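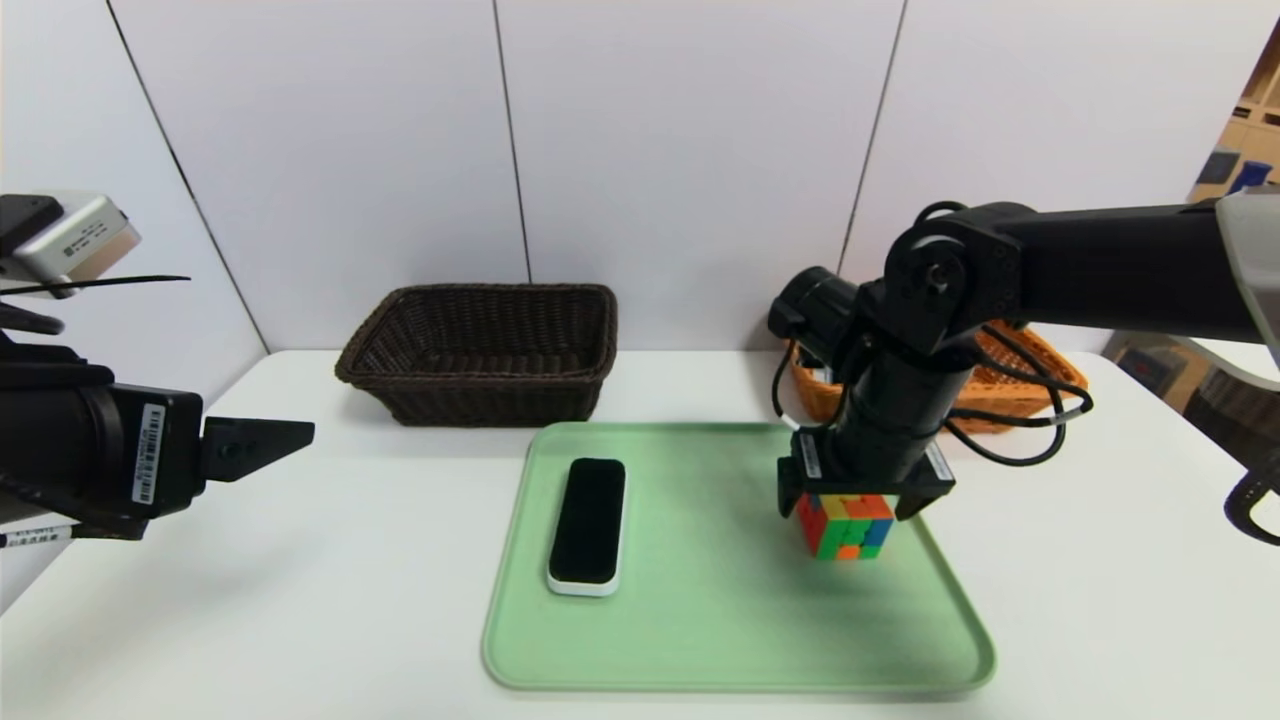 What is the difference between a tray and a basket, for the purposes of clearing a table?
A tray holds things that haven't been decided about yet. A basket holds things that have. The tray gets emptied at the end of a session and the basket doesn't have to be.

Stornoline Adult Learning
Keeping House With Less Shouting
Handout 2: The tray and the two baskets
Sat 4 November, Hamdy Room

Please bring Handout 1 back with you. If it has vanished under something on your kitchen table, you have at least understood the subject of the course.

1. Where we got to

Last session was about flat surfaces and what happens to them. You were asked to clear one table at home, leave it alone, and write down the first object that came back. The winner was mail, followed by keys, a toy of some kind, and one entire bicycle wheel. Several people reported that they had cleared the table by moving everything to a chair. This counts as moving to a chair.

2. The tray

Everything that is lying on the table goes onto the tray first. Use one tray, with a rim. The rim matters more than the size, as anyone who has carried marbles across a room on a cutting board can confirm. Pale colors are easier to work on because you can see what you've got. If your tray is the same color as the remote, you will lose the remote on the tray, and then you'll be the person who lost the remote on a tray.

Don't sort while you are loading. Load, stop, then sort. People who sort while loading end up reading old birthday cards.

When the tray is full, it's full. Deal with it and go around again. Stacking is how the first table got that way.

3. One object at a time

Pick up one thing, decide, put it in a basket, and let go of it. The letting go is where most of the class had trouble in February's group, particularly with puzzles.

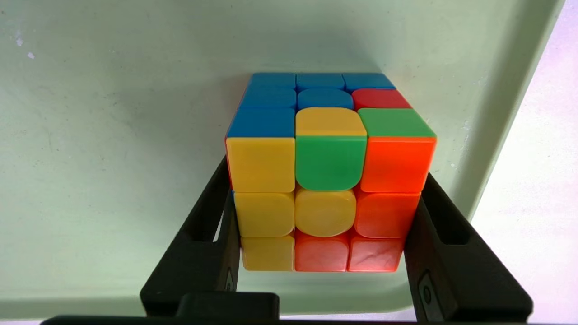
A puzzle cube is a good test object for this reason. It is small, it has an obvious home (with the other games), and it is nearly impossible to hold without giving it a couple of turns. A scrambled cube gets put away scrambled. You aren't tidying the colors, you're tidying the table. Somebody always wants to finish one face first, and 35 minutes later they have one face and the same mess.

The same rule covers magazines, photo albums, and any pen you feel compelled to try on the back of an envelope.

4. The baskets

Two is enough to start with. Make them look different from each other, in color or in shape, so that you don't have to label them. Labels are fine but they tend to multiply, and at some point there's a label maker that needs somewhere to live.

Basket A is for play: cubes, cards, dice, small balls, anything that exists for passing the time.
Basket B is for use: remotes, chargers, erasers, tape, scissors with the points down.

Things that are both, such as a flashlight shaped like a duck, go wherever the person who uses them would look first. Argue about this for no more than 2 minutes.
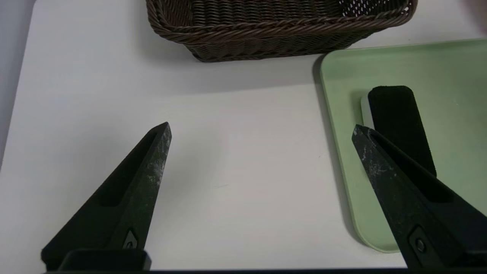
Woven baskets are forgiving about shape and will take something long and awkward if you lay it in at an angle. They're less forgiving about paper clips, which find the gaps. Put very small items in a lidded tin and put the tin in the basket. Leave the baskets at the back of the table, with the tray in front where you can reach it. I've tried it the other way around and spent the evening leaning over my own tray with a sleeve in it.

Do not buy a basket with compartments yet. We come to those on page 14 of the reader, where I am rude about them at some length.

5. For next time

Do one full tray at home. Note how many objects were on it and how many went straight into a basket without discussion. My own last tray held 13, and I would prefer not to say how many of those were batteries of unknown condition.

Bring one object you couldn't place. It should fit through the door of the room. The bicycle wheel has already been covered.

Reading: the chapter on entry tables. Skip the part on hooks, it gets its own session.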